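July, cap sorting, two bins

Second go at the cap task with the new Prullov planner build. Writing this up while I still remember which complaints were mine and which came from the log.

The claim from Kevance is that the grasp scorer now "knows" when the jaws are over bare table. I don't believe it yet. Wrist depth over pale planks has always been rubbish for us, and a grain streak gets scored as a cap brim often enough to matter. 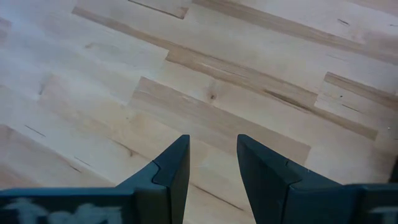 Threshold is at 82 in the config, which I left alone. Dropped it last time and got a planner that would happily close on nothing and report success. The success flag still comes from jaw width alone — I've asked for motor current as well, twice.

Timing next. Wrist stream and joint states are stamped by different clocks, and Seixas (the sync tool) corrects the offset once at start-up and then trusts it. During quick wrist moves that isn't good enough. Offset at the end of the run was 11 ms, and the tool's own status line still said OK.

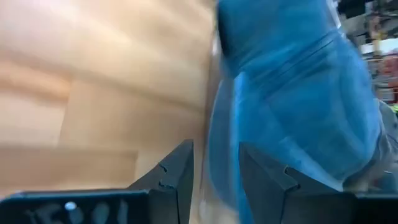
So any pose estimate made while the arm is swinging should be thrown away. The old code did this. Somebody tidied it out. I've put the velocity gate back on my branch, and it wants a review before anyone merges it.

Bin placement: the planner treats the clear bins as solid boxes from a stored model, since perception can't be trusted with transparent walls. Fine by me, but the model has to match where the bins really are, and no one has written down how it gets updated.
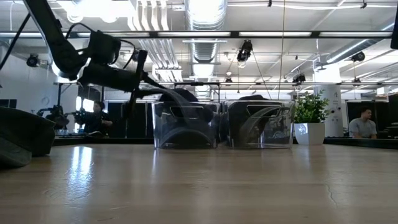

Gripper over the left bin, seen from the fixed camera.

Replayed the approach offline with 1,000 random starts. Most plans are sane. 4 of them cross the other arm's workspace with no penalty at all, so the two-arm collision term is either off or weighted to nothing.

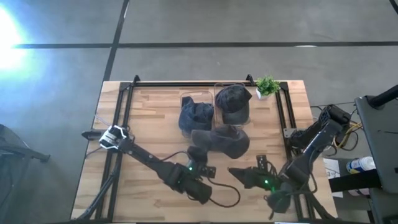

Natália Moreira disagrees: she thinks the term is on and the offline replay simply isn't loading the second arm's state. Could be. She wants the replay config checked before I file anything against the planner. Will do that first, then rerun with the same seeds.

Recent entries
Seixas clock offset, first notes
Proren gripper driver update
Jaw width and false successes
Stored bin model: where does it live?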